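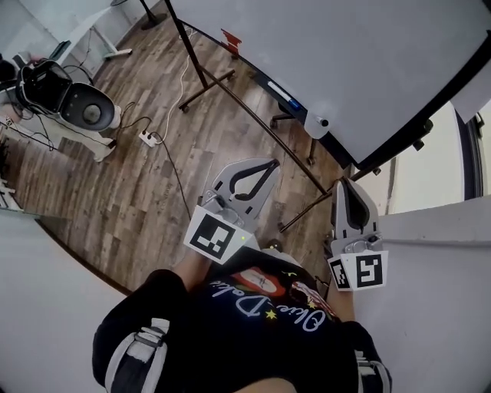
*Two hand-held grippers over a wood-look floor.*

**Hesska home medicines project - progress report, 2019-03-21**

Prepared by Nour Hakim for Prinolero

Recruitment closed in February with 200 households enrolled across the Cusi clinics. Baseline interviews are finished in all but 3 of them, and those are booked.

The interview asks what blood pressure tablets are in the home, where they are kept and which ones the person still takes. We dropped the question on past prescribers. Few people could answer it, and the clinic records go back to 2010 anyway.

Pharmacist visits have started at two clinics. Each visit takes about 30 minutes - longer where a carer is present. The third clinic is waiting on a locked cupboard for returned medicines.

Spending is under budget on travel and over on printing. The large-print diary had to be redone after the dose columns came out too narrow.

Next period:

- finish baseline interviews
- start visits at the third clinic
- move the data into Prument and check it against the paper forms

We ask that the unspent travel money be moved to printing.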